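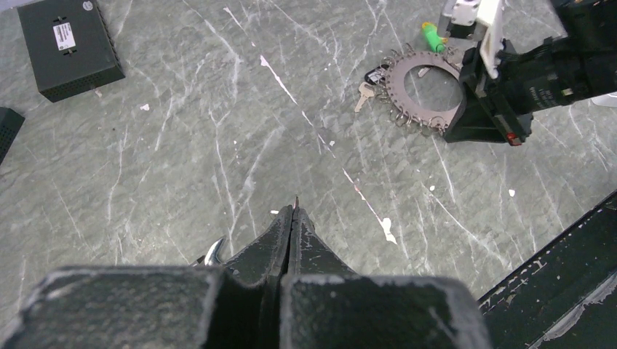
3.2 What ends up on the table

I went into this study thinking I'd be writing about storage. I ended up writing about small stuff left lying on a tabletop, and I had a lot more fun! Key holders, a wrench, black boxes with labels too tiny to read without bending over — people in our 11 households put down whatever was in their hands and walked off.

Print this section | E-mail this section

The surface itself matters more than I expected (Onishi kept telling me so). On a gray marble pattern with white veins, a pale chip or fleck just melts into the veining, and a brownish-gray key ring does nearly as well. Red is another story. In the timed searches, people found red-topped things in 2 seconds and took more than 15 for the gray ones.

Figure 2. Silver wrench and a small white object with a red top, gray marble-patterned table.
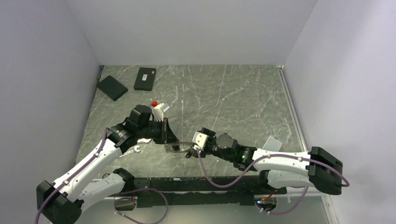
Page last changed: June, 9:15 a.m.

So when we coded the Kobori set, Haruna Amano and I scored color against the tabletop first and size second. I'd do it that way again.

Comments (2)

Ryota Kudo: Mine is the same pattern. I lose screws on it all the time.

S. Jadoon: Did you try a plain white top? I'd love to see those times.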